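Hi Marcus,

I know the progress report was due to you a little while back, so thank you for not chasing me. You asked for something you could read in one sitting and I've tried to keep it to that, though you know what I'm like once I start on Kerr and his movies.

The short version: the documentary is alive, we have a rough assembly, and we've spent less than I thought we would by now. The longer version has a few bumps in it.

When your fund came in, I had an idea for a film about Kerr, the director who made six features in and near Kistodville and then quit to teach high school. I had one scratchy tape of his second picture, Hiswood, and a lot of enthusiasm. I now have decent copies of four of the six. The fifth exists as a print with a badly shrunken second reel, and the lab is being very patient with me about it. The sixth I still can't find. Kerr's daughter thinks it went to a storage unit in Fukcombe that was cleared out years ago, and the man who ran the place hasn't called me back. I'll keep trying him through December and then I think I have to write the film as if we won't get it. That could even help us. There's a whole section now on the missing one, told by the people who worked on it, and they all remember a different ending!

Interviews first. We've done the editor, both of the sound people, the daughter (twice – the first time a neighbor was having a tree taken down and it's all chainsaw) and the woman who played the aunt in Hiswood. She was the one I was most nervous about and she was wonderful. She talked for almost three hours, did half her scenes again from memory in her kitchen, and told me off for not having seen more musicals. I'd happily give her twenty minutes of the film but Gus says seven. We're fighting about it in a friendly way.

Speaking of Gus Fitzsimmons, hiring him to cut this was the best use of your money so far. He started in the summer and has already logged every interview, which I had been putting off for months. He also threw out my opening. I had a slow crawl through the old Kistodville theater with me talking over it, and he just took it off and started on Kerr's own voice from a radio tape, complaining about the price of film stock. I sulked for a day. It's much better.

The rough assembly runs 89 minutes. It's too long in the middle, where we go movie by movie like a checklist, and too quick at the end, where Kerr walks away from it all and we don't really sit with that. We'd like to land closer to 80. The next cut will move the teaching years up front and keep coming back to them, so you get to know him as the guy who ran the after-school film club before you see anything he shot. I'm excited about that version. Gus is cautiously excited, as far as I can tell.

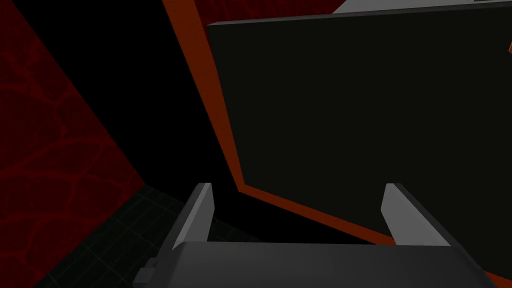
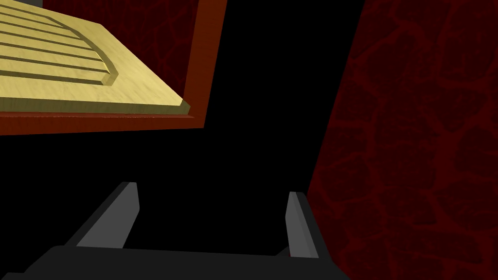 Two computer renders, each with the gripper's fingers open.

On to the money. You'll have the full sheet from me separately, so I'll only mention what moved. Travel came in under because the daughter let me stay in her spare room. Clips and music are going the other way. Hiswood has a song playing on a car radio through the whole breakup scene, and the rights holder wants more for it than we paid for both sound interviews put together. I don't want to lose the song. The scene doesn't work without it, Kerr wrote the dialogue around the chorus, and I've tried it with something else and it just lies there. I've asked them for a festival-only price to start with. If that comes back too high I'd like to talk to you about shifting what we saved on travel, and I'd rather ask you now than in a panic later.

We also had a work-in-progress screening, at the little college theater, mostly to see where people got bored. They got bored exactly where Gus said they would. A student stayed afterward to ask where she could see Hiswood, and I had to tell her that right now she can't. We started a mailing list that night for anyone who'd like to hear when the films can be shown again, and with the link going around since then it's up to 1,194 names. I had hoped for a couple hundred. I don't know what that means for an audience later, but I'd be silly not to tell you.

What's next: the new cut, one more interview (Kerr's old cameraman, who has said yes, then no, then yes), color work on the Hiswood clips, and a proper answer from the lab on that shrunken reel. I'd planned to be done with sound by the end of winter and I think spring is more truthful. The delay doesn't cost you anything extra, as Gus is on a flat fee and has agreed to stretch it.

Two things I need from you when you have a minute. Could you let me know how you want the fund's name to read in the credits? And would you watch the assembly before we pull it apart? It has temp music and a few black holes where clips should be, but I'd love to know if the aunt gets seven minutes or twenty. I'm usually at my desk by 9 a.m. if you'd sooner call.

Thanks again, for the money and for the patience. I'll send the link and the password in a separate email.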